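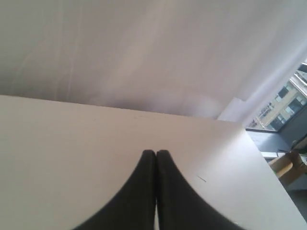 SALIAN, June 20, 2021

Workshop tips: teaching an arm by hand

Close the fingers before you start. A demonstration that begins with the gripper shut and the arm parked in the same spot is easier to copy than one that begins wherever you left off last night. We mark the parking spot in the Mindero software and go back to it between runs.

Clear the table down to what the task needs. For switch and plug practice, that means the power strip and its cord. Lead the cord away from the side you'll be reaching over, and leave the strip unplugged from the wall for the whole session.

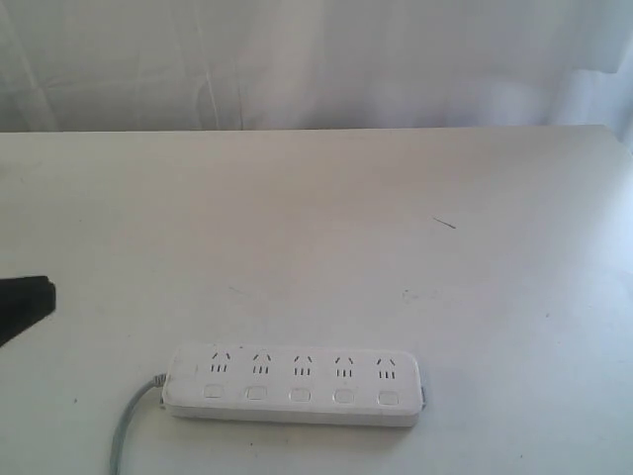
Five outlets, a switch under each, cord off to the left.

Pick one switch and stay with it until you have 40 clean runs, then move to the next. Press with the fingers closed and come straight down. If you miss, throw the run out. Yuxi Ye keeps her misses in a separate folder, and that works too if you label them the same day.

When you drive the arm by remote control, go slower than feels natural. Most beginners rush the approach and then hover for a long time over the button. The arm will learn the hovering.
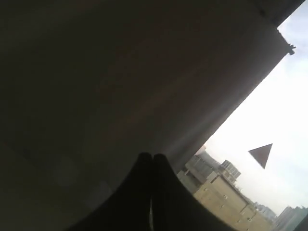 Drorkano Shop Notes, No. 2

Look at the wrist view now and then, even if you steer by the table view. A tilted wrist can put the window and the buildings outside in the picture and leave out the thing you're working on. Level the wrist, back up a little and start the run over.

Take a break after around 100 runs. Wipe the table, check the wrist screws and save your files before you get up. Name each file with the task, the switch and the run number.

Next page: folding dish towels with two arms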